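Mug trees, and how I finally got my counter back

My mother-in-law, Viorica, had a mug tree by the kettle for as long as I knew her, and I used to think it was the fussiest thing in the house. Then we moved to Plukanberg, into a kitchen with 2 upper cabinets (two!), one of which holds the boiler controls and smells faintly of pipe. Guess who owns a mug tree now.

I've had a few questions from readers about this since the small kitchens page went up, so I'm putting everything I know in one spot.

First, pick the right tree. The cheap wire ones wobble and the paint chips off where the handles rub. I like plain wood with a good wide base. Before you buy, push down on one of the top pegs with a finger, the way a mug would. If the far side of the base lifts, put it back on the shelf. I paid a bit more than I wanted to for mine at Kurnwood and haven't been sorry.

Check how the pegs are angled, too. You want them tipped so a cup can't slide off when somebody bumps the counter. Straight-out pegs are fine for handles but hopeless for anything else, and I know this from a very nice saucerless teacup that is now in the garden as drainage.

Weigh your mugs! I got the kitchen scale out one afternoon and was amazed. My ordinary cups came in at 303 grams each, and the big soup mug Costel gave us was over 500. The soup mug does not go on the tree anymore. It lives in the drawer with the colander.

Now the part I get asked about most – cups that hang by the inside instead of by a handle. You just slip the cup over the peg, mouth first, with the bottom pointing up and out. It keeps dust out of them and I think it looks lovely, especially with a matching set.
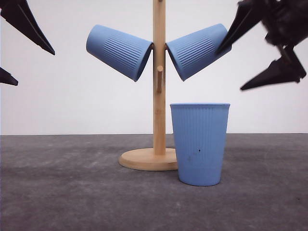 Light blue ribbed cups on a pale wood tree, with one still down on the table.

Load it in pairs. Put one cup on the left, then its partner on the right at the same height, and only then move on to the next pair. If you fill up one side first, the whole thing leans, and with heavier stoneware it can go right over. Same thing in reverse when you're taking them off for company – one from each side.

Hold the pole with your free hand while you hang the second cup. I skipped this for years and got away with it, until Ibrahim from next door was helping me put things away after supper and we both reached in at once. No breakages, but a lot of yelling.

Dry the insides properly before they go up. A cup tipped over a peg drains pretty well, but the water runs down onto the wood and leaves gray marks, and eventually the peg starts to feel furry. I stand mine on a dish towel for a while first and give the insides a quick wipe.

For cleaning, a damp cloth with a drop of dish soap, then a dry one. Don't soak it. Once or twice a year I rub mine with the same mineral oil I use on the cutting boards and leave it overnight with nothing hanging on it. If the pegs have gone rough, a light going over with fine sandpaper before the oil works wonders.

A loose peg is an easy fix. Pull it out, scrape off the old glue, put a dab of wood glue in the hole, twist the peg back in and wipe off whatever squeezes out. Give it a full day before you hang anything on it.

And if you have more cups than pegs, well, so do I. The ones we use every morning get the low pegs and the guest ones go up top. Blagoje wrote in to say he uses his old tree for rolls of masking tape in the garage, which I'm stealing as soon as I can talk myself into a second one.

Next time I'll get to the drawer with the colander in it.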